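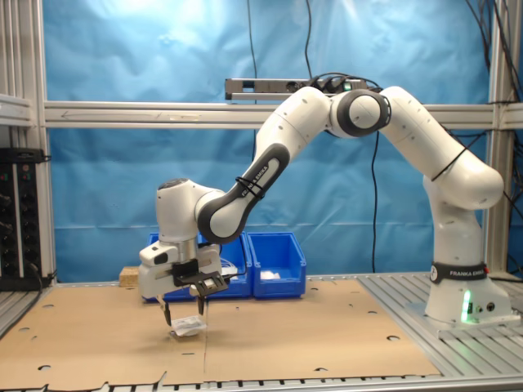 Rüdiger Vogler wrote: the loader priority in Skemia is decided when the job is queued, so changing the filter afterward does nothing until the queue drains. I would like to see a save that shows otherwise.

gantry_lock
The queue is rebuilt on load. Save on the Bevirine map, change the filter, reload, and the next job uses the new filter. Without a reload it finishes the old jobs first. So he is right during play and wrong across a save, and I suspect that is why people keep reporting different results.

tarnfield
Does that apply to manual jobs as well? I only see it with automatic ones.

gantry_lock
Both. Manual jobs go to the front of the list but are stored the same way.
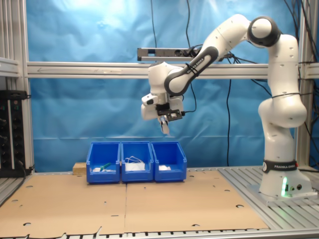 The part that matters for layout is the tie-break. When several outputs have equal priority, the loader takes the one with the lowest build ID, and build ID is simply the order in which you placed them. It does not rotate. Put three blue bins under one gripper and set them all to normal, and the first one placed fills completely before the second gets anything. If you want even filling you have to cap each output or alternate the priority with a timer.

mossel
Disagree on the timer. A timer shorter than the travel time makes the loader turn back with the item still held. I lost nearly 30 percent throughput that way. Caps are fine.

gantry_lock
Then the timer is too short. Set it to at least 5 seconds on the standard loader and it never fires in mid-travel.

mossel
It does if the input is at maximum range. Travel time scales with distance, and the tooltip gives the value for adjacent tiles only. Clulthorpe listed this as a known issue in the July patch notes and has not changed it.

gantry_lock
Fair. I build compact and had not tested at full range. 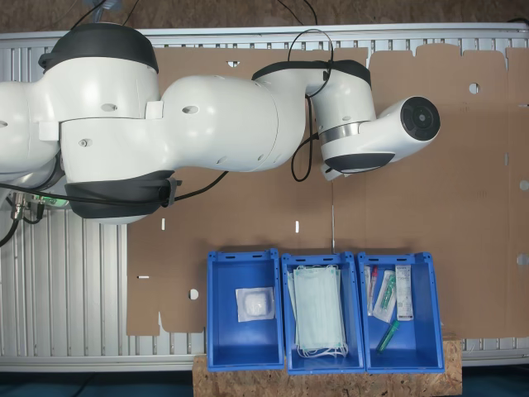

With that corrected, the safe rule is to take the tooltip value, multiply by the distance in tiles, and round up. I would still choose a timer over caps on any line where the item type changes, as a cap counts total items and does not care what they are.

tarnfield
What about the Adeyemi mod? The description says it adds round robin.

mossel
It replaces the tie-break and leaves the queue alone. You still have to wait for the old jobs. It also writes 2 extra fields per loader into the save, so removing it later resets every filter on the map. Back up first.

gantry_lock
Confirmed on the filters. Priorities survived in my save, filters did not.

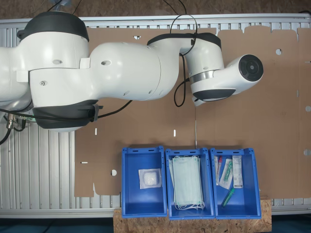 Robotic arm with a black cable looped over the wrist

tarnfield
Filters reset here too, and one priority as well. I will upload both saves tonight. Version is the current stable branch, no other mods.

mossel
Include the log. The priority loss might be a separate bug.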